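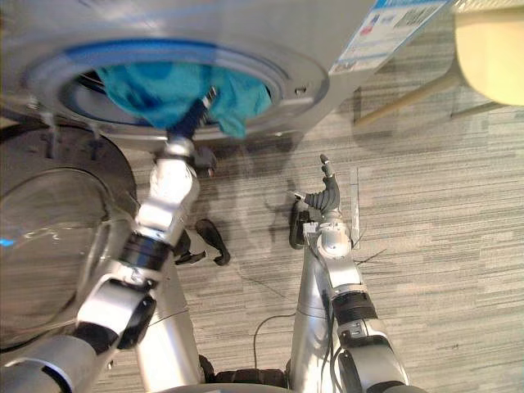 We're hoping to make an offer on a small farm out past Flekthorpe, and the one thing giving us pause is the driveway, which crosses the neighbor's land before it gets to the house. The listing only says "shared access" and leaves it there. My spouse has already moved in mentally and has picked out a spot for the chickens, and I've been fretting over it all morning when I should be doing chores. The house is sweet, the pasture is good, and the creek runs along the bottom. But I'd love to hear from anyone who has lived with a shared driveway. Did you regret it? Is there something we ought to ask for before we sign? The agent keeps telling us everybody gets along out there, and I'm sure they do, but I'd like a bit more than that to go on.
Posted by creeksidehopeful, June 4, 2022

Re: Shared driveway on a farm purchase
Posted by gravel_and_gates
Welcome! We've shared a lane for years now and it has been fine, mostly thanks to having it all in writing from the start. Please get the recorded easement and read it yourself, slowly, with a cup of coffee. "Shared access" in a listing can mean a proper recorded right that goes with the land, or it can mean the last owner was friends with the fellow next door. Those are two very different things to be buying, and you'd be amazed how many people find out which one they have after closing.

Re: Shared driveway on a farm purchase
Posted by pasturepine
I'm going to be the grump here. I would walk away. We had a shared drive off Crabtree Lane and everything was lovely until the neighbors sold, and the new people put up a gate and wanted to know every time we had hay delivered. Our easement was recorded and it still cost us $3,000 in lawyer's fees to get that gate opened. Paper is good, but you still have to live beside whoever is on the other end of it.

Re: Shared driveway on a farm purchase
Posted by gravel_and_gates
I'm sorry you went through that, pasturepine, I really am, but I don't think it's fair to tell someone to walk away from a farm they love on account of your gate! Plenty of us out here have no other way in. If everyone refused a shared lane, half the places along Elis Creek would never sell.

Re: Shared driveway on a farm purchase
Posted by oldbarnroad
Somewhere between the two of you, I think. We bought almost 100 acres with the same setup, and this is what I'd do before making an offer, creeksidehopeful:

1. Ask the title company for the easement itself, the whole thing and not a summary. Look at the width. Ours was too narrow for a stock trailer to make the turn, and we had to ask for more.

2. Find out who pays for gravel and plowing, and whether it's split evenly or by how much of the lane each house uses. If the document doesn't say, ask whether the neighbor would sign a maintenance agreement before closing.
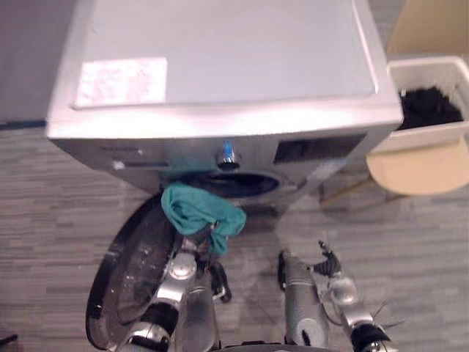

3. Have the lane surveyed. We used an outfit called Jandico and were very happy with them. They found that the last 100 feet of gravel had wandered clean off the easement and onto the neighbor's field, and it was so much easier to sort out while the seller still wanted to please us.

4. Go and knock on the door. Bring a pie if you're the pie sort. You'll learn plenty on the porch.

Re: Shared driveway on a farm purchase
Posted by pasturepine
Number 3 is good advice, I'll give you that. I still wouldn't do it again.

Re: Shared driveway on a farm purchase
Posted by creeksidehopeful
Oh, thank you all so much, even the grump (I mean that kindly!). I've left a message with the title company and I'm going to ask about a survey on Monday. Does the seller usually pay for that, or do we? I can see it going either way and I don't want to put my foot in it before we've even made the offer.

Re: Shared driveway on a farm purchase
Posted by oldbarnroad
We paid for ours, but it never hurts to ask.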